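Gripper stays closed after stop, then drops part on re-enable

umut_o
Posts: 199
Looking for a second opinion on a fault that has come up on our tabletop arm. Sorting task, small mixed objects on a plastic tray. Controller is a Petkov board running our own Skurerham build. When the stop is pressed with the fingers closed on a part, the arm holds position as it should and the gripper holds grip. On re-enable, the gripper opens for a moment before it reads its last commanded position. Whatever it is holding falls. Log shows 257 ms between torque on and the first valid target.

With a light part this is a nuisance. The bench is next to a sink, so twice the part has gone down toward the drain.
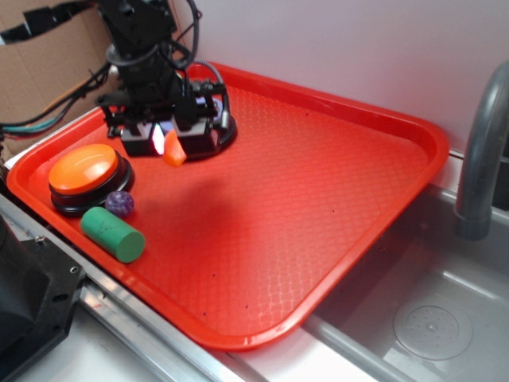
The stop is wired to the motion enable only. Gripper power is on a separate supply and is never cut, by design, so that a part is not released when someone hits the stop. I have ruled out the supply. Voltage is flat through the whole event.

k_tasdemir
Does the gripper servo get a zero target at startup? On the Drondodon drivers the target register clears when enable goes low. If zero means open on your linkage, you have your answer.

umut_o
Zero is open, yes. I had assumed the register was retained. Will check tonight.

songul.y
The register is a detail. The larger problem is that the gripper moves at all on re-enable without a command from the operator. Clearing a stop should not cause motion. I would take the arm out of use until that is fixed.

k_tasdemir
It is a small arm with small fingers. The risk is a dropped part.

songul.y
Today it is a dropped part. The same code goes on the next arm, and somebody reaches in to free a jam with the stop cleared. I have seen this argument before and I don't accept the size of the machine as a reason.

s_ginting
Agree with Songül on the principle, less on pulling it from service. Quick fix we use: on enable, read present position, write it to the target, then turn torque on. In that order. Add a separate reset step so that clearing the stop alone does nothing.

One caution. If the fingers are squeezing a part, present position is slightly wider than the commanded one, so you will lose some grip force. Save the last target as well and ramp back to it over 400 ms after reset.

songul.y
The ramp is also motion. It should wait for the reset.

s_ginting
That is what I wrote.

umut_o
Checked. Register does clear on enable low. Changed the order as Sugeng described and added the reset. 2 cycles so far, both held the part. I'll run a longer set on Sunday with the hard parts before I call it fixed. Arm is tagged out until then.

k_tasdemir
Post the log when you have it. I'd like to see the current during the ramp.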